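Progress report to the Trirnusby Waste Reduction Fund
Second period, to the end of October
Project: Small bins, soft plastics and table waste at Gradoscombe

**1. Where we are**

The project is on schedule for two of its three parts. The bin part is finished apart from the final order. The sorting guide is in its second draft. The collection part is behind, for reasons set out in section 4.

The grant asked us to find out what people leave behind on shared tables, which small bin suits that waste, and whether a plain guide would help the people who clear it. The first period was mostly spent on the hall and the reading room. This period we moved on to individual items and how they sit on the table and go into the bin.

**2. Table waste**

We logged 3,773 items over the period, against a target of 3,000. Of these, 1,219 were soft or flexible plastic of one kind or another: bags, film, wrappers and torn corners of packets. Drink bottles were logged separately because they can be returned for the deposit.

Bottles are rarely left in the shape they were sold in. People squeeze them, twist them and sometimes put the cap back on afterward. A bottle crushed with its cap on keeps some air in it and takes up more of a small bin than we allowed for in the first estimate. Bags get left beside bottles, and small scraps end up in the folds of the bags. Anyone clearing the table by the handful picks up all of it together.
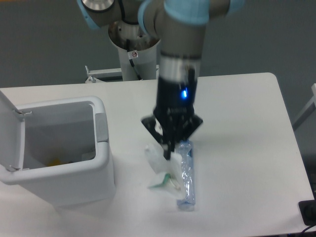
*Crumpled water bottle and plastic bag on the table, with the white bin open at left.*

The bag is the harder item. It needs to be opened out before it can go in with soft plastics, and a scrap caught in the folds will often spoil it. We have changed the log sheet so that "bag, clean" and "bag with something in it" are separate lines. The earlier sheets have only one line for bags and we can't split them after the fact, so the figures for the first month should be read with that in mind.

**3. The bin**

Three small bins were tried. The Hamiline was dropped early because the lid would not stay up on its own, and people held it with one hand while trying to clear with the other. The Stöcker was sturdy but too tall for the low tables in the reading room. The third, a plain white plastic model with a hinged lid, is the one we recommend.

Points for the fund to note:

- The lid folds right back and stays there, so both hands are free.
- White shows dirt quickly. Staff wipe it more often than they did the old grey ones.
- Pale waste is hard to see against the inside. Tissue in particular gets missed when the bin is emptied, and it was the item most often found left at the bottom.
- No liner is used at the table. We tried liners for one week and the rim would not hold them.

We are asking for approval to buy the remaining bins from the equipment line. The price has not changed since our last report.

**4. Wrapped and mixed items**

These have taken the most time. A good share of what is left on tables is foil and film together, rolled or twisted into a single piece. Foil goes one way and film another, and the two don't come apart easily once they have been squeezed. 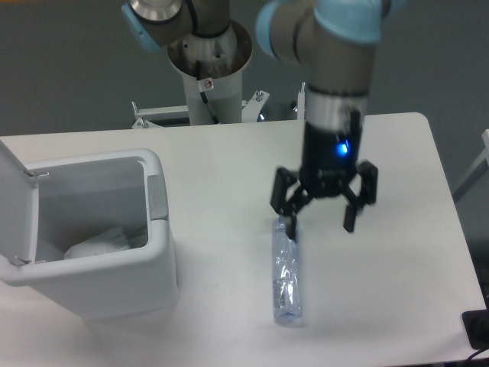 Tharun Sastry

Wrinkled silver foil with a bluish see-through film over part of it is typical of the mixed group. At a glance it could be sorted as metal. The first draft of the guide told people to go by what they could see most of, and the result was that pieces like this went in with cans and were sent back by the depot.

The second draft drops that rule. Anything with both foil and film goes in general waste unless it can be pulled apart in one go. We lose a little foil this way, but the loads are cleaner and the instruction fits on one line of the card.

The delay in the collection part comes from the same problem. The depot returned two loads early in the period and would not book a regular pickup until it had seen a run of clean ones. We have since had three accepted in a row and expect to have a regular time confirmed shortly. Until then we are driving the material over ourselves, and the mileage has been charged to the travel line.

**5. Spending**

Spending is under budget on equipment, pending the bin order, and over on travel for the reason given above. Printing has not been touched and won't be until the guide is final. We would like to move part of the printing money to travel and will send the form separately.

**6. Next period**

- Place the bin order once approved.
- Test the second draft of the guide in the reading room, then in the hall.
- Confirm the depot pickup.
- Try a dark mat in the bottom of the white bins to make tissue and other pale waste easier to spot.
- Re-run the bag count using the new log sheet.

The completed log sheets are held at the Gradoscombe office and can be copied on request. The spending table will follow with the transfer form.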